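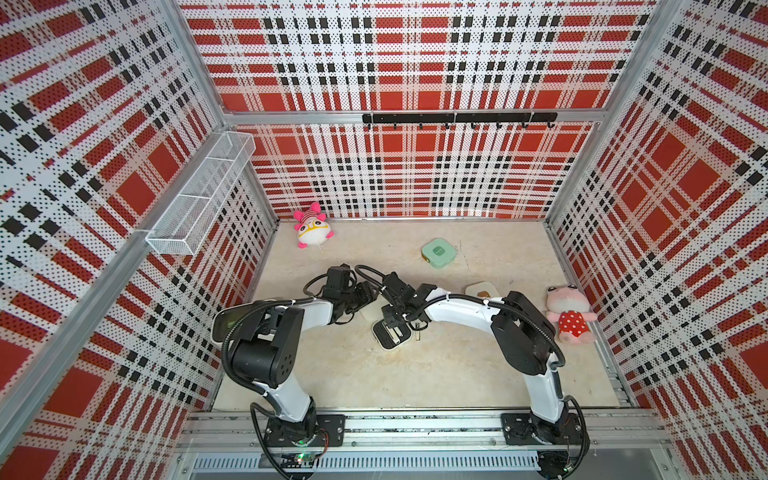 # Week 6 notes: who does what after the arms show up

Okay, notes from the session, cleaned up a bit and with the stuff I ran out of time for added back in. If you missed class, read the Stullon part first and then the two questions near the end, and you'll be fine for the seminar.

## Where we left off

Last week was mostly machines: reach, payload, what a gripper can and can't get hold of. This week is the other half of the course title, the people half, and I'll admit it's the half I like better. I spent a good chunk of my working life on a packing floor before I ever taught anybody anything, and I still look at a new cell and wonder who has to refill it at 5 a.m.

The word I kept writing on the board was **task**, as opposed to **job**. A job is a bundle of tasks. When a company says it has "automated returns," it has usually automated two or three tasks out of the bundle, and the rest of the bundle still has to land on somebody. Most of what we talk about from here on is where it lands.

## The Stullon case

Stullon handles returned goods for online stores: toys, small gadgets, gift items, that sort of thing. Boxes come in, somebody opens them, looks at what's inside, decides whether it can be sold again, and puts it in the right tote. Before the change there were 52 people on the returns floor. A year later there were 44. Nobody was let go in that year. People left on their own (returns floors always have turnover) and eight of those spots weren't filled.

So is that job loss or not? We argued over this for a good twenty minutes and I loved it! The company's line was that no one lost a job, and that's true. It's also true that there are eight fewer jobs in that building for somebody in town to apply for. Keep both of those in your head when you write your paper, please. I get a lot of papers that only manage one.

Now the tasks. Here's the returns job as the floor leads wrote it down, before and after:

| Task | Before | After |
|---|---|---|
| Open the box | Person | Person |
| Pick the item up and turn it over | Person | Two-arm cell, for items on the approved list |
| Judge the condition | Person | Cell makes a first call, person confirms |
| Place in tote | Person | Cell |
| Deal with anything odd | Person | Person |
| Clear stops, reset the cell | Didn't exist | Person |
| Add new items to the approved list | Didn't exist | Person, with help from Rarnetti |

Rarnetti is the integrator, the firm that put the cells in and holds the service contract. Remember them, they come back in a minute.

Look at the two rows that say "didn't exist." That's where I'd start any case like this one. Go find the new rows and ask who got them, whether they got trained, and whether they got paid.

## Soft things, hard things

A few of you asked why the toys are such a big deal. A plush toy squishes. It doesn't have one shape, it has as many shapes as there are ways to drop it, and a grip that worked on the belly a second ago may slide right off an ear. A small flat device is a different headache: the body is stiff, which is nice, but it lies close to the surface and you have to get fingers under or around it without shoving it across the floor. People do both all day without thinking (try it tonight with your phone and a sock, and pay attention to what your fingers do).

Why this matters for the work: the easy items go to the cell first. What's left for the person is the hard stuff, one after another. At Stullon the item rate per person went down and people said they were *more* tired. Managers looked at the rate and worried. The floor leads looked at what was in the boxes and didn't.

I saw a version of this myself, years back, with a taping machine. It took all the standard cartons, and I got the weird ones for eight hours. The standard cartons had been my rest and I hadn't known it.

## Pay and training

The reset work went to whoever was standing closest. That's how it happens nearly everywhere, by the way. After a few months a handful of people were really good at it, and they were getting called over from their own stations all shift long, on the same wage as before.

What Stullon did next:

- Made "cell tender" a real role with its own pay step
- Set the training at 40 hours, on the clock, split between Rarnetti's shop and the floor
- Opened it to everybody on returns, not only the people already doing it
- Let tenders pause a cell without asking a lead first

That last one was the fight. Rarnetti wanted stops logged and approved, and the leads said a tender who has to find somebody before hitting pause will just stop hitting pause. The leads won. I think they were right, but there's a decent argument on the other side about finding out *why* the cell stops, and I'd be happy to read a paper that makes it.

## Compare with Arellano

Arellano is the short reading, and it's in the packet. Same kind of work, a smaller building, and they kept their tending with the integrator's own staff. Regular employees aren't allowed to touch the cell at all. When it stops, they wait. Read it for what people say about the waiting, because it isn't what I'd have guessed, and I don't want to spoil it.

## For seminar

Bring half a page on each:

1. Pick a job you've had. Break it into tasks the way the Stullon table does. Which task would go first, and which one was your rest?
2. Stullon opened training to everyone. Who still might not sign up, and what would you change so they could?

The Savlow chapter on shift design is optional this week and required next week, so you may as well get a start on it. It's long. The middle part on break schedules is the bit I'll be using.

Office hours moved to 3 p.m., same room.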